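Saha Midweight Crew T-Shirt, Printed Neck Size
Home / Workwear / Tops / Saha Midweight Crew

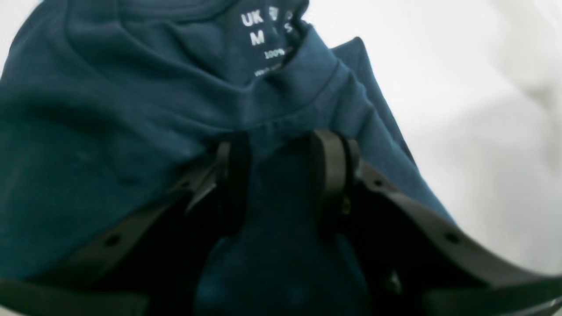 Saha Midweight Crew in dark teal, size M. Size printed inside the collar.

Item code: SMC-473
Fabric weight: 175 gsm
Sizes: XS to 4XL
Colors: 21
Sold by: single shirt, or box of 46 (mixed sizes and colors allowed)

Overview

The Saha Midweight Crew is a short-sleeve cotton T-shirt made for daily wear at work and for frequent washing. We supply it to cafes, garden centers, school kitchens, print shops and small warehouses. It is a plain shirt with no outside branding and no chest pocket. A version with a pocket is listed separately as the Saha Pocket Crew.

The fabric is combed ring-spun cotton in a single jersey knit. At 175 gsm it sits between a promotional T-shirt and a heavy work shirt. It can be worn alone in summer or under an overshirt or apron the rest of the year. The neckband is a ribbed knit with a little elastane in it, and the seam across the back of the neck and shoulders is taped.

Fit

Regular fit, straight through the body, with set-in sleeves. The hem is level front and back. The body is side-seamed. Buyers who have used tubular shirts before may find this one closer at the waist in the same size.

If you are between sizes, order the larger one. If the shirt will be worn over a thermal layer, go up one size.

Size chart, garment laid flat, before washing

Size / Chest width / Body length / Sleeve length
XS / 18 in / 26.5 in / 7.5 in
S / 19 in / 27.5 in / 8 in
M / 20.5 in / 28.5 in / 8.25 in
L / 22 in / 29.5 in / 8.5 in
XL / 23.5 in / 30.5 in / 9 in
2XL / 25 in / 31.5 in / 9.25 in
3XL / 26.5 in / 32.5 in / 9.5 in
4XL / 28 in / 33 in / 9.75 in

Chest width is measured one inch below the armhole. Body length is measured from the high point of the shoulder to the hem. Allow half an inch either way on all measurements.

Lengthwise shrinkage is up to 4 percent after the first five washes at 105°F with a low tumble dry. Across the chest it is up to 3 percent. Shirts dried on high heat will shrink more and we do not accept returns for this.

Neck print

The size is printed directly on the fabric inside the collar. There is no sewn label at the neck. Fiber content and care symbols are on a small satin label in the left side seam, four inches above the hem, and this label can be cut out without opening the seam.

The neck print is a water-based transfer. It will soften in color over time. In our own wash tests it could still be read after 50 cycles. Industrial laundries that sort by neck print should ask for the heat-seal tab option below, because pressing equipment can dull the print sooner.

Buyers with their own brand can have the neck print replaced. Minimum for a custom neck print is two boxes. Artwork must be one color, no larger than 2.5 inches wide, and supplied as a vector file. The size letter and country of origin have to stay on the shirt somewhere, so leave room for them or tell us to move them to the side label.

Colors

Held in stock in all sizes: black, white, navy, charcoal, dark teal, bottle green, brick, stone, royal, burgundy.

Held in stock S to 2XL: heather gray, sand, mustard, olive, sky, rust, chocolate.

To order, allow three weeks: orange, lilac, mint, bright red.

Heather gray contains 10 percent viscose. All other colors are 100 percent cotton, apart from the neckband.

Dark teal was adjusted in June. The current shade is slightly grayer than the old one. If you are topping up an existing set of dark teal shirts, send one worn shirt or a 3-inch swatch to the sample desk and we will tell you which dye lot is closest. We have a small amount of the old shade left in XS, S and 3XL.

Screens vary. Please order a color card (free, one per account) before placing a large order in any color you have not bought from us before.

Printing and embroidery

The shirt takes screen print, direct-to-garment and heat transfer. White and pale colors do not need pretreatment for screen print. For direct-to-garment on dark colors, use a pretreatment suited to cotton and press before printing to flatten the nap.

Embroidery on the left chest should be kept under 8,000 stitches with a cut-away backing. Heavier designs will pull the fabric. For large back designs we recommend print.

We offer left chest embroidery and one-color or two-color screen printing in house. The setup charge for a new design is $21. Repeat orders of the same design at the same size have no setup charge for two years from the last order. We do not print on shirts bought elsewhere.

Proofs are sent by email. Work starts when the proof is approved in writing. Caroline Barasa handles proofs and artwork questions.

Care

Machine wash warm, inside out, with similar colors.
Wash dark colors separately the first two times.
Do not use chlorine bleach.
Tumble dry low or hang dry.
Warm iron. Do not iron directly over a print or transfer.
Do not dry clean.

Food handling sites that need a hotter wash can use 140°F on white, stone and black. Other colors will fade faster at that temperature. Fabric softener is not recommended for shirts worn under waterproof or flame-resistant outer layers. Please note that this shirt is not flame resistant and is not protective equipment of any kind.

Options

Heat-seal laundry tab, blank or numbered, fitted at the hem
Individual folding and bagging in paper
Bagging by wearer name (send a spreadsheet with name, size, color and quantity)
Long-sleeve version: see Saha Midweight Long Sleeve
Women's cut: see Saha Midweight Fitted Crew, which has a lower neckline and its own size chart

Compared with our other T-shirts

Matent Light Crew: thinner, tubular body, lowest price. Suitable for events and short-term staff. Not recommended for weekly laundry over a full year.

Saha Midweight Crew: this item.

Trorneck Heavy Crew: thicker jersey, double-stitched neckband, longer body. Suitable for yard and loading work. Warmer, and slower to dry. Ten colors only.

Mevau Blend Crew: cotton and polyester, dries fastest and holds its shape well. It pills more than the all-cotton shirts when worn under a bib apron.

Price

1 to 11 shirts: $14.60 each
12 to 45 shirts: $12.80 each
Box of 46: $11.25 each
Five boxes or more: ask for a quote

3XL and 4XL add $1.50 per shirt at all quantities. Prices do not include sales tax, printing or shipping.

Boxes can be made up of any sizes and any stock colors. To-order colors are counted in the same box price but will hold the box until they arrive. Ask for a split shipment if you need the stock colors first. The second shipment is charged at the normal rate.

Shipping and returns

Plain stock shirts ordered before 1 p.m. leave the same working day. Printed or embroidered shirts leave seven to ten working days after proof approval.

Unwashed, unprinted shirts can be returned within 60 days. Please keep sizes together and include the packing slip. Printed and embroidered shirts can only be returned if there is a fault. Check one shirt of each size when the box arrives, before handing them out.

Size sets (one shirt in each size, any color) are available on loan to account holders for 14 days. You pay return shipping only. Shirts in the loan sets have been tried on many times and will measure slightly smaller than new ones.

Customer comments

"Second year with these in navy. The collars have held up. Two of the bigger guys found the 2XL a bit short so we moved them to the Trorneck."
Neema Rotich, garden center manager

"Good shirt for the price. I would like the chocolate in 3XL. Box arrived with one L missing and they sent it the next day."
Rosaura Londoño

"Comfortable from the first day and no label scratching at the neck. Royal faded more than I expected, the black has been fine."
Rehema Mabula, school kitchen

Questions we get

Does the neckband stretch out?
It recovers well if the shirt is pulled on and off normally. Hanging wet shirts by the neck will stretch it. Hang from the hem.

Can I get a box of all one size?
Yes, in any stock color, up to 2XL. For 3XL and 4XL check with us first.

Is the thread cotton?
No. Thread is polyester in all colors. If you garment-dye the white shirt, the stitching will stay white.

Are the sizes the same as the old Saha Basic?
No. The Basic was an inch shorter in S to XL and the sleeves were wider. Buyers replacing the Basic usually keep the same size.

Do you keep our wearer list?
Yes, for account holders, unless you ask us to delete it. Send changes to the order desk before you reorder and we will update the sizes.

Contact

Orders and accounts: Razia Gondal, order desk, 8 a.m. to 4:30 p.m.
Artwork and proofs: Caroline Barasa
Samples and color matching: use the sample request form and quote item code SMC-473

Related items

Saha Pocket Crew
Saha Midweight Long Sleeve
Saha Midweight Fitted Crew
Trorneck Heavy Crew
Mevau Bib Apron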